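Nadameck lid-closing fault

The Nadameck lid-closing fault was a control failure in the Nadameck service robot, a single-arm mobile unit developed by the firm Turkau for light work in offices and homes. While closing the lid of a laptop computer, the robot could go on applying torque after the lid had met resistance, with the result that hinges were bent and screens cracked. The fault was first reported from an office in Salinas on 25th March and was traced to an error in the way the controller estimated the angle of hinged objects. It is often cited in training material on contact-rich tasks as a case in which a policy passed its simulated trials and failed on hardware.

Background

The Nadameck was sold with a fixed set of tidying skills, among them closing drawers, stacking trays, pushing in chairs and closing laptops. Each skill was a learned policy trained in simulation and then adjusted with a small number of runs on a physical unit. The laptop skill was the last to be added before release. It was built by a team under Anayeli Aguirre, who had earlier worked on the drawer skill and carried over much of its structure.

Training took place in a simulator kept by Turkau under the name Waltden. Rooms in Waltden were assembled from a library of furniture and desk items, with wall and floor colors changed between runs so that the policy would not depend on any one setting. The laptop was modeled as two rigid bodies joined by a single hinge. Friction in the hinge was represented by one constant value, and the hinge had a hard stop at each end of its travel. Objects lying on the keyboard were not modeled.

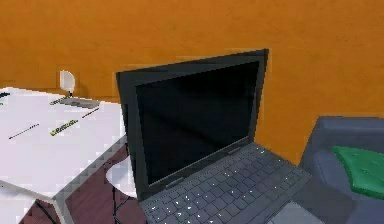
The policy was given camera images, joint positions and a wrist torque reading. From these it estimated the lid angle at each control step and chose a motion of the arm. A run was scored as a success when the lid angle fell below 5 degrees. The score took no account of the force used to reach that angle, apart from a general penalty on high joint speed. Before release the skill completed 3,068 simulated runs in a row without a scored failure.

The incident

The unit in Salinas had been assigned to clear desks after working hours. On the night of the first report it approached an open laptop on which a pen had been left, lying across the keyboard close to the hinge. The arm lowered the lid until it rested on the pen. At that point the physical lid stopped moving, but the estimated angle went on falling for several control steps. When the estimate was corrected by the next usable camera image, the controller read the difference as a lid that had sprung back open and raised its torque command. The cycle repeated until the screen panel cracked and one hinge pulled free of the base.

The wrist torque limit did not stop the motion. The limit was set for the whole arm and had been chosen to protect the gearboxes, not the object being handled. Its value was well above the load needed to damage a laptop hinge. The emergency stop was not used, as the office was unoccupied, and no one was hurt. The robot logged the task as complete.

Investigation

The log files were examined by Eliseo Arellano, a controls engineer at Turkau. He found that the angle estimator mixed two sources: the camera, and a prediction based on the commanded position of the gripper. When the camera view of the lid was blocked by the arm, the estimator relied on the prediction alone. The prediction assumed that the lid followed the gripper exactly. In simulation this assumption held in nearly every run, as nothing lay between the lid and the base. With a foreign object in the gap it did not.

A second error was found in the success check. The check used the estimated angle and not a fresh measurement, so that a lid held open by an object could be recorded as closed. For this reason earlier faults of the same type may have gone unrecorded. A review of stored logs from 43 units in the field showed torque patterns similar to the Salinas record on several of them, most with no damage reported by the owner.

Arellano's report also dealt with the room library. The simulated rooms did contain pens and other small items, but these were placed only on desk surfaces, and the placement tool rejected any position that touched the laptop. The rule had been added to prevent unstable contacts at the start of a run. It also removed the one condition under which the estimator could be seen to fail.

Corrective measures

Turkau withdrew the laptop skill by remote update and left the other skills active. The drawer skill shared part of the same estimator, but its torque limit was lower and a jammed drawer caused the arm to stop. It was kept in service with a shorter time limit.

The revised laptop skill was released in December. The main changes were as follows:

The torque limit is set separately for each skill, and the lid is released if resistance rises before the expected end of travel.

The arm withdraws from the camera view before the lid angle is checked, and the task is not logged as complete without this check.

The keyboard area is inspected before the lid is moved. If an object is detected, the robot leaves the laptop open and reports it.

The simulator draws hinge friction from a range of values and permits objects on the keyboard.

A further 400 runs were carried out on physical laptops with pens, cables and folded paper placed under the lid. In this test the arm released the lid in every run in which an object was present, though it also released it in a number of runs with stiff hinges and nothing in the way. The false releases were accepted by the company as the safer error – an open laptop can be closed by its owner.

Remaining limits

The inspection step depends on contrast between the object and the keys. Thin dark items on a dark keyboard are at times missed, and in such cases only the torque limit prevents damage. The revised manual advises owners to clear the keyboard before the robot is left to work alone. Laptops with detachable screens are not supported.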